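The Rule About Stopping

Winner, staff fiction page, December 30, 2022

The rule book at Huvholm was kept in a blue ring binder on top of the fridge, and the part I was hired to rewrite was section four, Manipulation Trials, which ran to 13 pages and contradicted itself on most of them.

I had come from a grain terminal. Before that I wrote procedures for a ferry company. I told them at the interview that I knew nothing about robots, and the manager said that was fine, the people who knew about robots had written the last version.

She gave me a desk by the window and a log-in that didn't work until the second week. I read the binder. Rule 4.1 said every trial must start from a closed gripper. Rule 4.6 said the gripper must be open before the object was placed. Someone had pencilled "which??" beside 4.6, and someone else had written "yes" under it.

I went downstairs to ask.

The operator on bench two had been there since the place was called Urwood and did contract sorting for nurseries. He had a thermos and a stool he didn't let other people use. I asked him which rule he followed.

"Closed," he said. "You place the cube with it closed. Then you step back behind the tape, then you start."

"Why not open?"

"Open's a hand," he said. "People put things in a hand."

I wrote that down. It took me most of the afternoon to turn it into a rule, and when I was done it said: Gripper closed and empty before any person reaches over the table. It was a worse sentence than his but it would stand up in an audit.

We had an audit coming. A company named Sternen wanted to buy the trial records, all of them, and before they paid they were sending someone to check that the records were what we said they were. There were 3,738 trials in the archive. Every one was supposed to have a start record, an end record and a reason code. The reason code said why the trial stopped. There were codes for success, for a drop, for a miss, for a fault in the arm and for a person calling stop.

The manager asked me to check the codes while I was at it, as I was the one with the binder.

I sorted the archive by code and looked at how many came under each. Person calling stop had been used 800 times. I counted again with a different filter. Then I split it by bench, and nearly all of them were bench two.

I didn't go straight down. I made a cup of tea and read rule 4.9, which was the stop rule. It said an operator may halt a trial when there is risk of injury or damage. That was the whole of it. Eight hundred times there had been a risk of injury or damage on bench two, in a job that was picking up a foam cube.

The manager looked at the number for a while. She asked if he could be hitting the button by mistake. I said I didn't think a person could make the same mistake 800 times.

"Sternen will ask," she said. "Either the bench is dangerous or the records are no good. Find out which, please."

So I spent three days beside bench two, on a folding chair, because of the stool. The manager had told him I was there for the rewrite. He didn't ask anything about it.

He worked well. I'll say that, because I have watched a lot of people do repetitive jobs and most of them start to cheat by ten in the morning. He smoothed the cloth at the start of each shift. He checked the fingers for wear with his thumb, power off, and initialled the sheet. He put the cube out on the green, at an angle, never in the same spot twice, and went back behind the tape. Then he watched the wrist view on his monitor before he touched anything else. He gave it a good long look every time, long enough that I began to fidget.

On the second morning he called stop. The arm had not moved yet. He pressed the button, entered the code, went round the table, shifted the cube and came back.

I asked him what the risk was.

"There wasn't one," he said.

"Then why stop it?"

He brought the start view back up and turned the monitor so that I could see it.

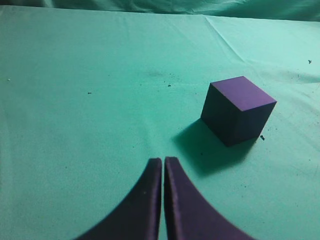
What he wanted me to see

"Look at the shadow," he said.

I looked. It came off the cube down toward the fingers, dark close in and softer further out, and it got nearly as far as the tip of the right one.

"Purple cube, purple fingers," he said. "It's got to tell one from the other. Mostly it can, as long as there's plain cloth in between. Once the shadow fills up that gap it starts treating the whole lot as one thing. Then it goes off after its own finger."

"Does that damage it?"

"No. It waves about a bit and times out. Goes down as a miss."

"So let it miss."

He shook his head. He said a miss meant the robot had tried to pick up the cube and failed. This wasn't that. This was him putting the cube in a bad spot for the lamp and then writing down that the robot was no good. He said if you did that for a year you'd have a great big pile of misses that were really about a lamp.

I asked why he used the stop code. He said there wasn't another one. He had asked for one in June, the year before last, and been told to put it in the suggestion tray. I knew the suggestion tray. It was where we kept the takeaway menus.

"And this one?" I asked. There was still a strip of lighter green between the shadow and the finger. It was narrow, but I could see it. "It hasn't filled the gap."

"No," he said. "That one I wasn't sure about. When I'm not sure I stop."

I went back upstairs and tried to write it. This was harder than it sounds. The easy rule was to ban the stop code unless there was a hazard, and that was what the old 4.9 already did. The next easiest was to tape off the part of the cloth where the shadow was a problem and tell people to keep the cube out of it. I liked that one. I drew it up with a diagram. He read it at lunch and said the lamp got bumped by the cleaners, so my tape would be right until about six o'clock.

There was also the question of whether he was correct to stop at all. The other benches didn't. The operator on bench four told me she ran everything, bad shadows included, because a robot in somebody's kitchen wasn't going to get a person to move the lamp for it. I thought that was a good point. I took it down to bench two and he thought it was a good point as well.

"Then she should write down that there was a shadow," he said. "She can run it. But it should say."

They had worked twenty steps apart for years, and both of them were following 4.9.

The auditor from Sternen turned up with a wheeled case and a cold. Before that he had audited Bozkurt, across the river, and he let us know that Bozkurt had a very low stop rate. He said it twice. He sat in the meeting room with the heater on and went through the archive, and before noon he came and stood at my desk.

"Your bench two," he said.

I took him down. I had asked the manager if I should say anything first and she had said just let him look. The operator got off the stool, which I had never seen him do for anyone, and let the auditor sit. He showed him five stopped trials, one after another, with the start views. He didn't explain them. On the third one the auditor leaned in and wiped his nose and said, "It's the shadow."

"Yes."

"Are they all the shadow?"

"Not all. Some are the cloth. If it's creased near the cube I'll stop and pull it flat."

"Did you write down which?"

The operator opened the bottom drawer. There were notebooks in it, the cheap kind with a stapled spine. He had the trial number for each stop and a word or two beside it. Shadow. Shadow. Crease. Thread on cube. Not sure. Shadow. Not sure.

The auditor turned pages for some time. He asked if he could have copies and I said I would do it, and I stood at the copier until after dark, because it jammed on anything with staples.

Sternen took the archive in the end, at less than we had asked. They paid full price for bench two. They left out 2,527 trials from the other benches until someone could go back through the start views and mark which had a bad shadow. The manager gave that job to the operator on bench four, who said she'd expected it, and who turned out to be faster at it than anyone.

The new section four is six pages. I kept the closed gripper rule. The stop rule is now two rules. The first is for hazards and hasn't changed much. The second one reads:

4.10 Before starting, look at the wrist view. If the set-up may affect the result, either correct it or run it, and in both cases record what you saw. If you are not sure, record that you are not sure.

The lawyer wanted "not sure" taken out. He said it looked weak in a standard and asked if I could put "undetermined". I took it down to bench two to see what he thought.

He read it through with his thermos on his knee. He said undetermined was all right, but it was a long word to write that many times in a day.

I left it as it was. We got a new code as well, code six, and he used it that afternoon.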